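Kumley: a list of spare parts nobody threw away

Version of 27 October 2019. Kept by Ita Moriarty.

Kumley is a table of 795 second-hand desktop parts offered for swap in Nondville. It began as a sheet of paper on my fridge and should probably have stayed there.
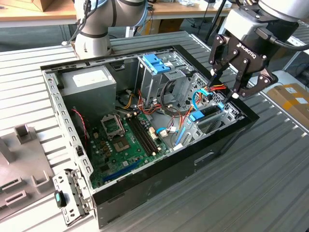 Tower with the side panel off and the CPU socket empty.

What's in it

One row per part, saved as plain CSV. There are 10 columns, of which people fill in 4. The "condition" column takes free text, so expect "fine", "fine I think" and, in one row, "ask Dad".

Prices are in pounds. A price of 0 means free. A blank price means the owner wants to be talked into it. 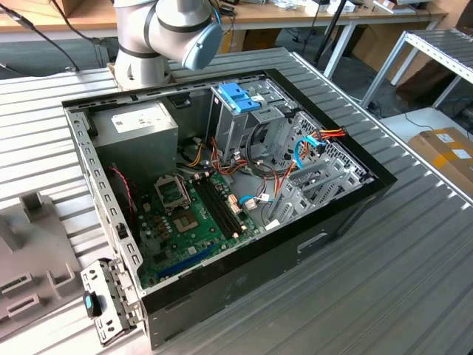
Place names were typed by hand, and Floser is spelt several ways. I fixed the ones I could recognise. Rows marked Nic Giolla came over from an older list in February and have no dates at all, so please don't draw a graph with them. Somebody did, and it went up.

Known problems

Around 40 rows are the same part listed again by a new owner. I've left them in, as a record of how far a sound card can travel without being wanted.

"Memory" sometimes means size and sometimes means how many sticks. Check the notes column before you set off in the car.

Using it

Copy it, change it, print it out. If you find a mistake, send me the row number and the right answer. Sending only the row number has been tried.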